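Search the archive
Go

[cell-practice] Re: Rule for approach speed near open parts
December 9, 2023
From: Corina Schnyder

Gion Tanner wrote:
> In the draft we say 25 mm/s for the last part of every
> approach. Is this meant for all stations, or only where
> the operator can reach in? At Durarano we would lose
> much time with it.

Dear Gion, dear all,

It is meant for all stations where bare electronic parts lie in an open seat. The reason is the parts and also the people. A processor does not need much force before it is damaged, and a finger that comes down 2 mm to the side will press on the edge of it.

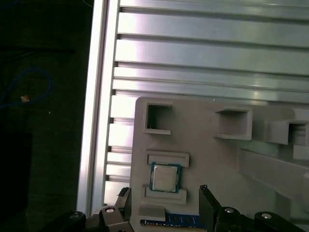 For the free travel above the fixture I would allow 300 mm/s, as Meinrad proposed in August. The change to the slow speed must be written in the program as its own step -- please not hidden in a blending setting, where the next person does not find it.

One point is still open. Anum asks if the fixture plate must be checked after every change of fingers. I would say yes, with 5 test approaches and no part in the seat. Notburga finds this too much. Could the others please write their opinion before I change section 2?

With kind regards,
Corina

Contact the list owner | © 2023 cell-practice list | Back to top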